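Plulta Home Forum > Kitchen & Dining > Moving with dishes, bins or boxes?

lensa_n
Moving in June, only 42 miles, and I'm already fighting with my sister over how to pack the kitchen. She swears by cardboard dish boxes with the little dividers. I want to use plastic bins because I already own them and I'm cheap. What did you all do?

kidus.t
Boxes. Bins get heavy fast and you will hate yourself on the stairs. I paid $155 for a set of dish boxes plus paper and lost one mug.

HornnessEbise
$155 for cardboard?? No thank you. I've moved four times with bins and a pile of bath towels. Bowls nested with a dish towel between each one, plates on edge, done. The towels had to move anyway!

kidus.t
Plates on edge in a bin with slick sides is how my aunt lost her whole Yimer set, just saying.

HornnessEbise
Then she didn't stuff the gaps lol

eldana_w
Bin person too, with one rule: small bins only. The big ones are great for pillows and terrible for stoneware. Also I sort before I wrap anything, otherwise I end up paying to move bowls I don't even like. We had eleven cereal bowls for two people.

Nothing wrapped yet:

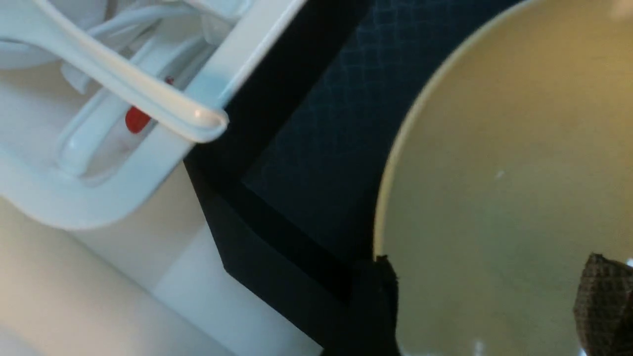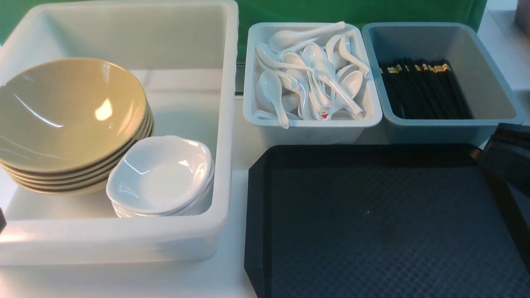

First one is the white plastic thing with the curved handle, second is the tan bowls and little sauce dishes in the bin.

lensa_n
Ooh I like those bowls. Do you wrap each one or just every other?

eldana_w
Every one. Paper on the inside and a bit folded over the rim. Rims are what chip. Sauce dishes I roll up in a sock, three or so to a sock.

abenezer42
Unpopular opinion, leave the everyday stuff for the last morning and put it in the back seat with a seatbelt on. I did that going from Workcombe and got everything there in one piece.

kidus.t
OK that one I agree with. Still say boxes for the good plates. Bins don't stack right in a truck when the lids bow.

HornnessEbise
So put the bins on top of the boxes and everybody's happy

lensa_n
Thinking small bins for bowls, and I'll let my sister have her dividers for the glasses. Does anybody know if the dividers fit wine glasses or only the short ones?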